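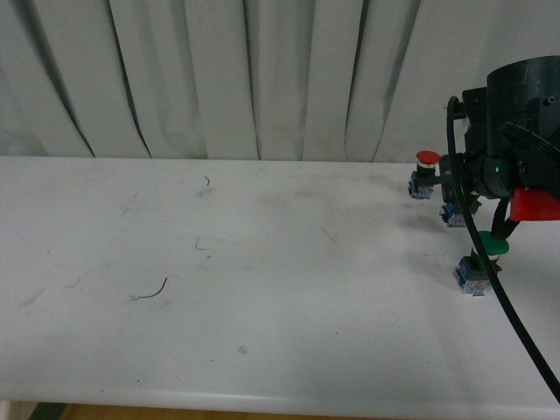
Keeping Rooms Cool Without Air Conditioning
Student project report by Austra Sproģis and Kasun Nanayakkara
26 June 2018

1. Why we chose this topic

In our student house at Alton the upper floor becomes very hot in summer. Last August many students could not sleep or study in their rooms. The building has no air conditioning, and the owner does not plan to install it. We wanted to know which simple and cheap methods help the most.

2. Method

We used two rooms on the same corridor, both with one large window to the south. Room A was left as usual. In Room B we tried one method at a time: a light curtain closed during the day, a reflecting film on the glass, and opening the window only at night. Each method was tested for 8 days. A thermometer was placed on the desk in each room, away from direct sun, and we wrote down the temperature every day at 17:00.

We also gave a short questionnaire to 50 residents. We asked them when they open their windows and how they sleep in warm weather.

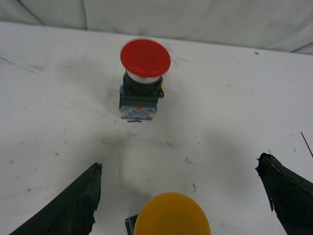

The film was more difficult to use than we expected. It must be put on with soapy water, and if there is dust on the glass, small bubbles stay under it. We had to do the left window pane again.

3. Results

The curtain alone made only a small difference. The fabric stops the light, but the sun has already passed through the glass, so a large part of the heat stays in the room. The film worked better, especially on clear days. Opening the window only at night gave the best result of the three, but it depends on the weather. On two warm nights without wind there was almost no effect.

In the questionnaire, most residents answered that they keep the window open all day. Many of them believed this makes the room cooler, also when the air outside is warmer than inside.

4. Problems

The two rooms are not exactly the same. Room A is next to the stairs and gets some moving air from there. The weather also changed between the tests, so the methods cannot be compared very strictly. We would like to repeat the work with more rooms and test the methods at the same time.

5. Acknowledgment

We thank our teacher, Ms. Paulauskas, for lending us the thermometers and for correcting the first draft.

Contact: Alton Student Projects Office | © 2018 the authors | Back to top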